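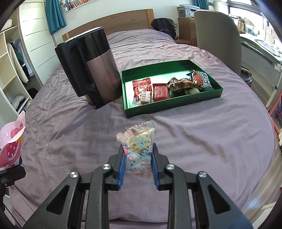 Progress report 2: the hand-held gripper

March 21, 2025
By Eugénie Jacquet

To the Makokha small builds fund

You asked for a page on where the money has gone and whether there is a gripper yet. There is a gripper. It opens, it closes, and it can hold a wrapped snack with a rabbit on it, clamped between the two blue pads with the top seam clear of the fingertips. I realise the application promised "a range of household objects". A snack is a household object in my household.

Since December

The linkage has been redrawn twice. The first set of arms was solid and heavy enough to make my wrist ache after ten minutes, so the present ones have large cutouts, triangular and rounded. They flex a little under load, less than I feared. The finger pads are on their third version, now ridged, and the ridges were worth the trouble. The smooth pads let go of anything in film packaging the moment I tilted the tool.

I named the two prototypes Ela and Emik so I could tell my notes apart. Ela was retired in January with a cracked arm. Everything in this report concerns Emik.

Testing

The bed has become the test bench - the desk is covered in papers and I lost the argument with myself about clearing it. A soft sheet is also a fair challenge, as it gives way when the fingers press down and a table doesn't. The snacks go in a shallow green tray, and the job is to lift one out, hold it for a few seconds and put it back without crushing it.

I made 432 attempts on wrapped items between the last report and this one. Of those, 400 ended with the item held and intact. Most of the failures were flat chocolate bars, which lie against the bottom of the tray and offer the fingers nothing to get hold of. Some were me, getting bored.

The kettle is next. I have tried the gripper on its handle while it was empty and did not enjoy the experience. The fingers don't open wide enough to get a proper hold, and I would like that fixed before there is water involved.

Money and time

Spending is within the grant. The largest single cost was the second order of screws and bearings from Derkix, who sent the wrong size and then, to be fair to them, the right size. Snacks have not been charged to the project, though I did look at the rules.

I am 14 days behind the plan, nearly all of it from redrawing the arms.

Still to do

Wider opening for the fingers, with new arms to suit. A thinner fingertip for flat things. A written parts list that someone other than me could build from, which at present exists as pencil on the back of an envelope.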